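3.2 Cup use at the staff drinks points

The survey covered 33 drinks points in the offices at Quintela and Pindthorpe. Staff filled in a short form each time they took a hot or cold drink, giving the type of cup and whether they had used it before. In total, 2507 forms were returned by 229 members of staff. Forms with no cup type were left out of the totals but kept for the comments.

Paper cups were the usual choice at both sites, even among staff who kept a mug at their desk. Teixeira found the same pattern in her earlier study of canteens and linked it to the distance between desk and sink. 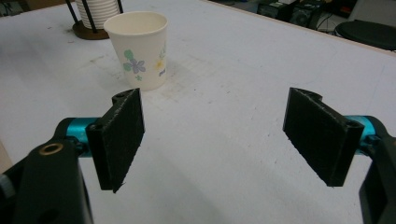 Figure 4. Printed paper cup and cup dispenser.

Reuse was less common than the interviews had suggested. Of the staff who said they normally kept a paper cup for a second drink, 41 did so at least once during the survey - most of them at Pindthorpe, where the drinks points are further apart. Visitors were not asked to fill in the form, and their cups are therefore missing from the results given in Section 4.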